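Motness Street Residents Assoc. — minutes, April meeting

Started 6:40 pm, back room at Drundow Hall. Gerd Hagedorn in the chair, Stojan Petek taking notes. Apologies from the Fagundes household, both down with flu.

Minutes of last meeting
Agreed, one fix. The blocked drain is outside the bakery, not the bank. Stojan to correct.

Storm drain
City came out, looked, left. No work order yet. Gerd has called twice and got the same recording. Will try the public works office in person. If nothing by next meeting we write to the council member. Photos of the standing water still wanted, send to Stojan, please put the house number in the email.

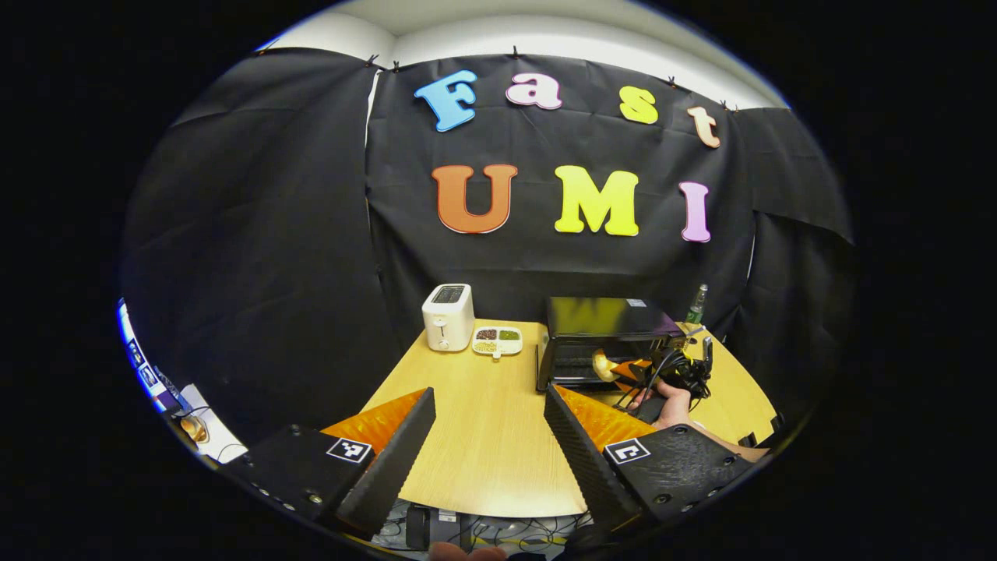 Parking on the north side
Long discussion. Permit idea came up again. City wants signatures from 100 households before they will even look at it, we have 27. Several people against permits altogether, mainly those with visitors on weekends. Someone asked if the school staff could use the lot behind the hall during the day. Gerd thinks the hall would say yes if asked nicely. Vote on permits put off. Petition stays open, clipboard is with Gerd.

Complaint re the white van parked across the ramp at the corner. Has been reported. Report it again every time you see it, apparently thats what counts.

Tree planting
Quote in from Pulex for six trees, planted and staked, with first summer watering. $4000. More than we hoped. Stojan asked for a price without the watering and is waiting to hear. Root barrier is extra — need to ask how much extra. Maples off the list, too close to the wires. Preference in the room was for something that doesnt drop fruit on cars.

Watering if we do it ourselves: would need a sign-up sheet and a hose that reaches the far end. Two offers of hoses. No decision till the new quote is in.

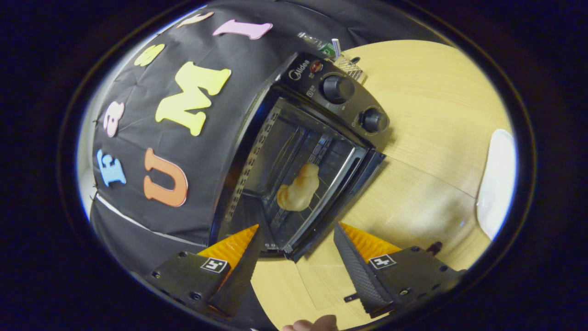
Block party
June, weekend to be fixed. Street closure form has to be in six weeks ahead, Gerd to fill it out. Same layout as last year but tables on the shady side this time. Music off at 9. Some wanted 10, shown of hands went for 9. Grill: Fagundes have the big one, ask when they're better. Need more trash cans, last year they were full by mid afternoon and the wind got into them.

Money
Dues coming in slow. Reminder to go in the next newletter. Envelope through Gerd's door is fine, write your name on it.

Any other business
Streetlight outside the laundromat flickering again. Loose dog, brown, no collar, seen early mornings near the creek path, friendly but will chase bikes. Hall key — whoever has the second one please bring it back.

Action list
Gerd: public works, hall lot, street closure form.
Stojan: drain correction, Pulex quote incl. root barrier, dues reminder, report streetlight.

Closed 8:15 pm. Next meeting same room, date to go out by email.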